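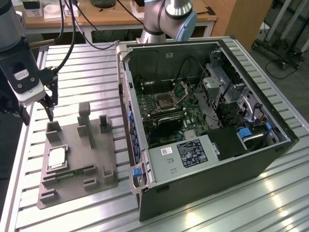
The Second Life of an Office Computer

By Edit Juhász

When the insurance office in Dastham closed one of its floors, 136 desktop computers came down in the elevator and went to Deák, a small repair firm on the road to Grosgate. I went there in September because I wanted to know what happens to a machine after its desk is gone.

The first thing I learned is that you lay the tower on its side. With the panel off, everything faces you, and you can work with both hands. Many old office models have colored plastic on the parts you are supposed to touch, such as the blue tabs and latches in the case on the bench. I have owned three computers and never opened one, so I was surprised how much of the work can be done without a screwdriver.

The processor is the delicate part. On the board it has a socket with a small lever and a metal plate. You raise the lever, then the plate, and then the chip can be lifted straight up by its edges. It must not slide, and it must not be dropped back. In many sockets there are hundreds of very thin pins, and one bent pin can be enough to make a good board useless.

A chip that is out of its socket gets its own place on the bench. At Deák they like a holder with a recess, where the silver top stays upward and the bottom touches nothing it could scratch. The long green strips, which are memory, stand in slots. Before this they used saucers from the kitchen, and one processor went to the sink with the coffee cups.

What comes after is slower than I expected. Dust is blown out, old thermal paste is wiped away with alcohol, and the memory is tested for two hours. The machines that pass are sold under the name Stulard to schools and small shops. The others are kept for parts, and their power supplies and drive cages fill the shelves behind the door.

I asked if I could close a socket myself. The lever needs more force than I wanted to give it, and it makes a small crunching noise at the end. They told me the noise is normal. I bought one of the towers before I left, and it is now under my desk, with the panel still off.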